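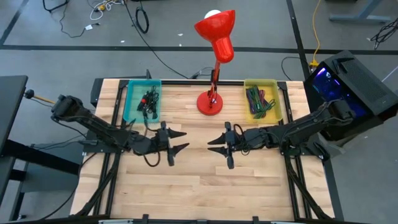

**Gauthier Street Community Garden: minutes of the June members' meeting**

We got going a few minutes after seven, once the folding chairs had been found and everyone had had a chance to say hello to the Felteno Avenue people, who are joining us this season now that their own lot has been sold. It was a lovely full room, and a warm one, so the windows were opened before we did anything else. Jaxon Sutherland was in the chair. I took the notes, as usual, and I apologize in advance for anything I got down wrong (my pen gave out halfway through the compost item and I had to borrow one).

**Last month's minutes**

Read and accepted with one correction. The peach tree by the north gate was described as dead. It is not dead! It leafed out the week after we met, and its many friends wanted that on the record.

**Welcome to the new gardeners**

Jaxon gave a very kind welcome to the Felteno families and walked them through how we do things: the gate code, the tool shed, the sign-up sheet for the hose, and the custom of leaving extra vegetables on the bench for anyone who wants them. The question came up whether people who brought plants over in buckets could put them in the ground before plot assignments are final. The feeling was yes, by all means, as the poor things can't wait. Bucket plants may go in the long bed along the fence for now, with a name on a stick.

There was also a question about dogs. Dogs are welcome on a leash on the main path and are asked to stay out of the beds. This has been the rule for as long as I have been a member, though I will admit that my own dog has not always followed it.

**Water**

This took up the better part of the evening. The spigot nearest the street has been dripping since the spring, and the one at the back has such low pressure that filling a watering can there is a good time to catch up on your phone calls. We heard two proposals.

The first was to have a plumber replace both spigots and leave the rest alone. The second was to put in rain barrels along the shed roof, buying them from Jetden Supply, and to fix only the street spigot. Those in favor of the barrels pointed out that the shed roof sheds a great deal of water in a storm and that it all goes straight down the path and makes a mess by the gate. Those against worried about mosquitoes, and about barrels freezing and splitting in winter if we forget to drain them, which we might.

After a good deal of back and forth (all friendly, and with a side trip into whether tomatoes like rainwater better) it was moved and seconded that we spend up to $200 from the plant sale money on barrels with tight screens, and have the street spigot repaired. The back spigot will be looked at by the plumber during the same visit, and we will hear what he thinks before spending anything on it. The vote was in favor, with a couple of people abstaining. Jaxon will call the plumber this week.

**Compost**

The middle bin is ready to use and smells wonderful, or at least I think so. Please take from that one only. The left bin is still cooking and the right bin is for new material.

We are asking once again that no one put in meat, cheese, glossy paper, or those produce stickers, which never seem to break down and which I have now found in my carrots. There was a request to allow grass clippings from home lawns. After some discussion we agreed to allow them if the lawn hasn't been sprayed, and if they are mixed in with leaves so that they don't turn into a slimy mat. A bale of straw will be kept next to the bins to help with this.

**The Ganumberg roses**

The Ganumberg Nursery has offered us 6 climbing roses that were left over at the end of their spring season. We were all touched by this, and the only real question was where on earth to put them. The front fence gets the best sun but is also where the pole beans have always gone, and bean people were well represented at the meeting. The side fence is shadier in the morning but gets a decent afternoon.

It was agreed to plant the roses along the side fence, leaving the beans in peace, and to write the nursery a proper thank-you card. The card went around the room before we broke up and is very full. If you didn't get to sign it, there may still be a little space on the back.

**Path work day**

We'll meet Sunday morning at nine to spread wood chips on the main path and pull the bindweed that has come under the fence. Please bring gloves, and a wheelbarrow if you own one and can get it there. Coffee and rolls will be on the bench. Children are very welcome, and there will be a patch of dirt set aside for them to dig in to their hearts' content.

**Other business**

The shed key has been going missing again. It was found once in an apron pocket and once in the squash. A bigger key tag was suggested and happily agreed to.

Somebody asked whether we might hold a supper in the garden when the corn comes in, as we did the summer before last. There was such a cheer at this that no vote seemed necessary. We'll choose an evening at the next meeting, so please come with an idea of when you'll be away.

A blue casserole dish with a glass lid was left behind at the plant sale. It's at my house and may be collected any evening.

We closed at ten minutes to nine and stayed on quite a while afterward, talking over the last of the strawberry shortcake.

**To do before next time**

- Call the plumber about the street spigot, and have him look at the back one: Jaxon
- Order barrels and screens: Jaxon, with help from the Felteno group
- Mail the card to the nursery: me
- New key tag for the shed: me as well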